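Trokalmont Parish Register Index
Data card and readme, release 3

Overview

The Trokalmont index is a set of tab-separated files built from handwritten baptism, marriage and burial registers. It covers two parishes, Devham and Hastwood. Each row stands for one register entry. The files hold names, dates as written, dates as interpreted, occupations where given, and a reference back to the volume and page.

The index is meant for family history, local history and work on spelling variation. It is not a substitute for the registers. Users who intend to cite an entry should check it against the original volume.

Contents

baptisms.tsv – one row per baptism, with the child's name and up to two parents
marriages.tsv – one row per marriage, with both parties and any named witnesses
burials.tsv – one row per burial, with age where the clerk recorded it
places.tsv – lookup table for residence names
clerks.tsv – lookup table for handwriting, keyed by clerk code
changes.txt – corrections made after each release

All files are UTF-8 with Unix line endings. The first line is a header. Fields are not quoted, and tabs inside a field have been replaced with a single space. An empty field means the register gives nothing. A field containing a single question mark means there is writing that the transcribers could not read.

Fields common to the three main files

entry_id: A string made of the parish letter, the volume number and a running number. It does not change between releases. When an entry is deleted, its identifier is retired.

name_written: The name exactly as it stands, including abbreviations. Superscript letters are brought down to the line. "Wm" stays "Wm".

name_standard: A modern form for searching. Surnames are grouped only where the same person can be shown to appear under both spellings.

date_written: Text of the date, including feast days.

date_iso: Interpreted date. Entries made under the old calendar have been shifted to a January 1 year start, but the day of the month has not been adjusted.

place_id: Key into places.tsv. Lost farms and field names have keys of their own, with the coordinate columns left empty.

certainty: 1, 2 or 3. A value of 1 means both transcribers read the entry the same way. A value of 2 means they differed and an editor decided. A value of 3 means the editor could not decide, and the rejected reading is given in the notes field.

Transcription

Every page was read twice, by different people working without sight of each other's text. Clodagh Mac Carthaigh and Clive Rudd read the Devham volumes. Malachy Mac Mathúna and Akua Amegashie read Hastwood. Roswitha Hubmann edited both parishes and wrote the rules for abbreviations.

Transcribers worked in batches of 500 entries. After each batch the two versions were compared by a script, which listed every field that differed by one character or more. Differences in spacing and in the use of the long s were ignored. The editor went back to the page for all the rest.
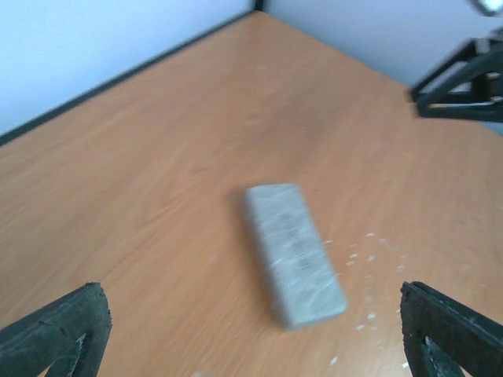
Why are some marriages listed in both parishes?

Couples from different parishes were sometimes entered in both registers, once for the ceremony and once for the banns. Both entries are kept, and the linked_id field in each row points to the other.

Counting marriages by adding the two parishes together will therefore give a total that is too high. To count ceremonies, drop every row whose entry_type is "banns". Rows with an empty entry_type should be kept.

Known problems

Hastwood volume 2 has water damage along the outer margin. Ages at burial were written in that margin, so the age field is often a question mark for this volume. No attempt was made to supply ages from other sources.

One Devham clerk, code D2, wrote "u" and "n" alike. Surnames in this hand should be searched under both letters. The most common case is Hunt and Hutt, where the crossbar is also unreliable.

Fathers' occupations appear late in the baptism registers and are uneven even then. A missing occupation says nothing about whether the father worked. The terms "laborer" and "husbandman" seem to depend on the clerk more than on the man – see clerks.tsv before drawing any conclusions from them.

Entries struck through by the clerk are included with the struck field set to 1. Most are repeated correctly a line or two lower.

Matching names

The name_standard field was made with the Shehu rules, a short table of letter substitutions followed by manual review. The table is kept in the notes section of changes.txt. It was written for these two parishes and should not be expected to work well elsewhere. Given names in Latin are translated, with the Latin form left in name_written.

Changes in this release

Banns and ceremonies are now linked. Clerk codes have been added to all burial rows. The place table has been merged from two separate parish tables, and former place keys are listed in the old_key column. Corrections received through the end of September are included.

Corrections

Send the entry_id, the field name and the proposed reading. Corrections without an entry_id take longer to process. Readings based on a printed pedigree are not accepted unless the register itself supports them.

Last revised October 25, 2023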